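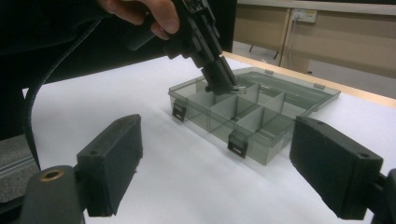 Small repairs, long patience: a talk with Hüsnü Bozkurt
July 25, 2020

Hüsnü Bozkurt has repaired accordions in Grallau for many years. His workshop is on the ground floor, behind a bakery, and he asked me to come early, before the ovens make the back wall too warm for the wax.

I wanted to know first how a man comes to this work. "By a bad purchase," he told me. "I bought an accordion at the market and three notes did not speak. The repair cost more than the instrument. So I opened it myself, and I made it much worse."

It took him one winter to bring that accordion back. After this, neighbours started to leave theirs at his door. Today he keeps a paper book of all repairs, and the last number in it, when I visited, was 876.

The greatest part of the work is tuning. Each reed is a thin tongue of steel, and he scratches it very lightly, near the tip to raise the note, near the base to lower it. "You take away metal, and you cannot put it back," he said. "When I am angry, I don't tune. I clean keys or I go for a walk."

I asked also about the small parts. He sorts everything by size and never by maker, a habit which other repairers find strange. Leather valves, pins, springs and screws all have their own compartment. "If I sort by maker, I must remember the maker. I am 68 years old. A size I can measure."

Our talk was interrupted two times by the telephone. One caller wanted a price for an old Soratico with a torn bellows. Bozkurt does not give prices by telephone, and he explained this to her with much politeness. He likes the Soratico instruments, he told me after, but their bellows corners are glued in a way that makes him sigh.

In July he has usually less work, as many players are travelling. This year they are at home, and they have found all the faults they did not hear before. The waiting time is now until autumn.

Does he play himself? "Badly, and only waltzes. My wife asks for the same one every evening." He took a red accordion from the shelf and played the beginning of it, then stopped and listened to one note again. He put the instrument on the bench and looked for his screwdriver.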